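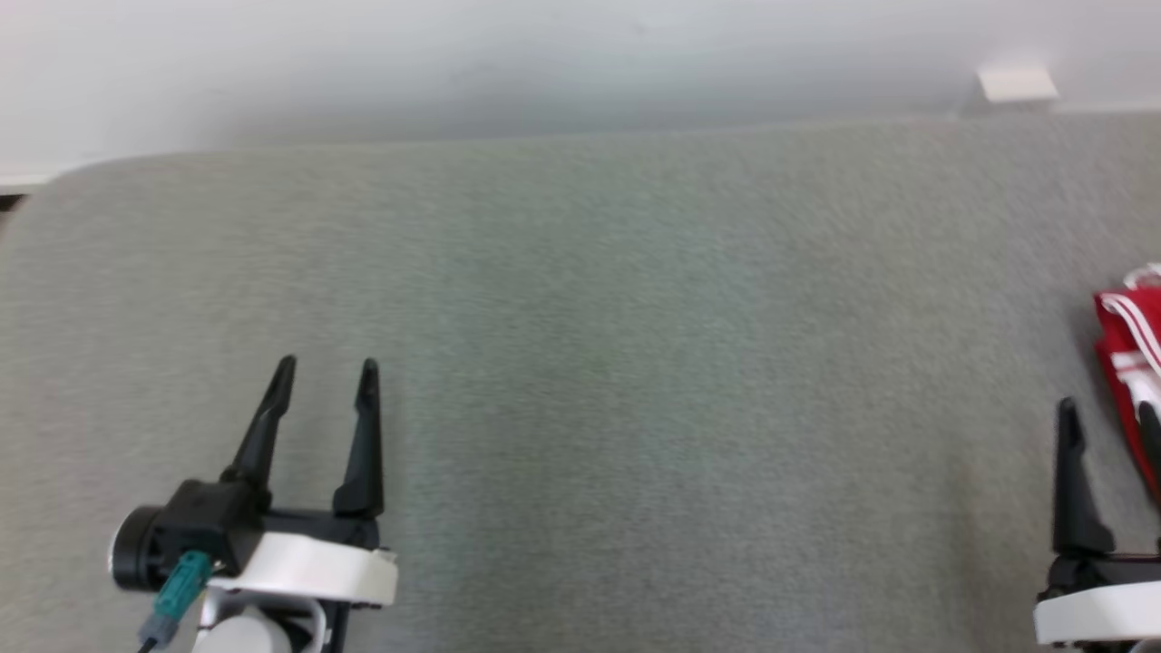

The Sedum is a two-armed household helper that Tostberg rents by the month, and the sales page puts laundry at the top of the list of things it does. I think that is the wrong thing to lead with, and I say so as someone who likes the machine. Laundry is the hardest ordinary job in a house. A plate keeps its shape when you lift it. A red garment with white stripes, left on a gray seat, has no shape to speak of, and each of the two hands has only a pair of narrow black fingers to find an edge with. A child of six can find the collar by feel. The Sedum has to work it out by looking.

I have read the rental terms twice. The price is 82 dollars a month with a minimum of three months, and the service covers pickup and repair. The terms say the unit will "assist with" folding. The sales page says it "handles" folding. Those two words are a long way apart, and the customer pays for the second one and gets the first.

Pramila Dhillon runs a small guesthouse in Clarnton and took the service in November. She told me she had no complaint about towels. Towels are square, they are all the same size, and she could leave the room while they got done. Clothes were another matter. Shirts came out folded well enough to put in a drawer and not well enough to hand to a guest. Anything with a lining she went back to doing herself. She kept the rental for the towels and thinks the price is fair for that.

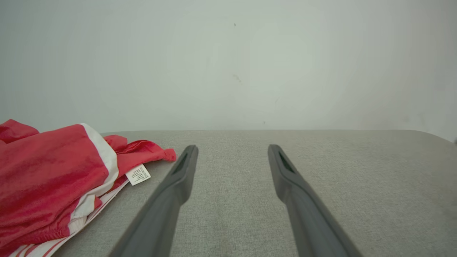

Her experience matches what I would expect from a machine of this type. Soft items bunch up, fold over themselves and hide their own hems. Trim, labels and linings all look like edges. A person sorts this out by giving the thing a shake, and a shake is a fast, loose movement that a rented machine in somebody's home is set up to avoid. The Sedum moves slowly on purpose. I would not want it to move faster next to a toddler or a dog, so I do not count the speed against it.

What I do count against it is the way it is sold. Karaca, the other company renting a two-armed unit in our area, lists the items it will fold and the items it won't. The list is short and a little embarrassing. Sweaters are out. So are fitted sheets. But a customer can read it in a minute and decide. Tostberg has the same information and keeps it in section 3 of the support pages, under a heading about fabric types, where few people will look before they sign.

Hélder Ramalho, who sells for Tostberg, disagreed with me on this when we spoke. His view is that the unit gets better with updates and a printed list would be out of date in a few months. That may be so. A web page can be changed in an afternoon, though, and a customer who signs today is paying for what the unit can do today.

My advice to anyone thinking about it is to ask for a home trial and put your own clothes in front of it. Don't use the samples they bring. Use a sports shirt, a pair of lined shorts and whatever your kids drop on the couch. If most of your wash is towels and pillowcases, take the rental. If it is mostly clothes, wait a year and ask again.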